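Print this page
E-mail this to a friend

Pliro starter kit for new businesses, reviewed
20/08/2025

Bought this in January when I was setting up the repair shop in Kasville. Seven months in, so this is a proper review and not a first-day one. Typing it between customers, excuse the mess.

What you get: a binder, a login, and 56 worksheets. Price was $151 for the year. There's a cheaper tier without the cash flow planner. Skip it, the planner is the whole point.

The good. Cash flow planner, as I said. You put in rent, insurance, loan payment, what you expect to bring in each week, and it shows you the month you run dry. Mine was April. I'd have guessed August. Moved my equipment purchase back two months and got through it. That alone paid for the kit.

Also good, the licensing checklist. Plain English. State, county, city, in that order, with a blank for the fee and a blank for the renewal date. I missed one permit that wasn't on it (sign permit, city only) but the rest was right.

Pricing worksheet is fine. Makes you put in your own hourly pay, which I had been leaving at zero. Bit of a shock. Raised my bench fee the next day and lost one customer over it.

Space planning section, pages with a grid and a simple 3D room viewer. You pick walls, floor, doors and look around. Useful for about one evening. I wanted to know if a counter would fit and still leave room to get past, and a tape measure told me faster. 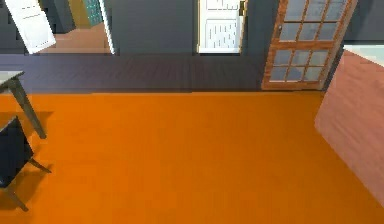

Room view, orange floor, dark gray wall, door open at upper left.

The not so good. The marketing part is thin. Nine worksheets and most of them ask who your ideal customer is in slightly diferent words. My ideal customer has a broken mower. Done.

Hiring section assumes you have an office. Nothing on part-timers or seasonal help, nothing on workers comp beyond "speak to your insurer". If you're planning to hire in year one get something else for that bit.

Support. Wrote to them twice. First answer came same day and was helpfull, told me how to split the loan payment into interest and principal. Second one took 11 days and was a link to a page I'd already read.

Export is spreadsheet only. My bank wanted a PDF, so I printed the spreadsheet and scanned it. Silly in this day and age.

Compared with others. I tried the Hubmann course first, the evening one, 12 sessions. Better on taxes, and you get other owners to talk to, two of whom I still call. But it was $284 and the handouts were old, one still had last decade's mileage rate. Zollport is free for 60 days and looks slick. Couldn't get it to handle a business with cash sales and invoices both, gave up in the second week.

Would I buy again? Yes for year one. Not renewing. Once your numbers are in the spreadsheet you can keep it going yourself, and the login doesn't add much after that. They do let you keep the downloads, I asked.

Who it suits: one person, one location, selling a service or a small range of stuff. If you've got partners or stock in two places, no.

Four out of five. Would be four and a half with a PDF button.

Print this page
E-mail this to a friend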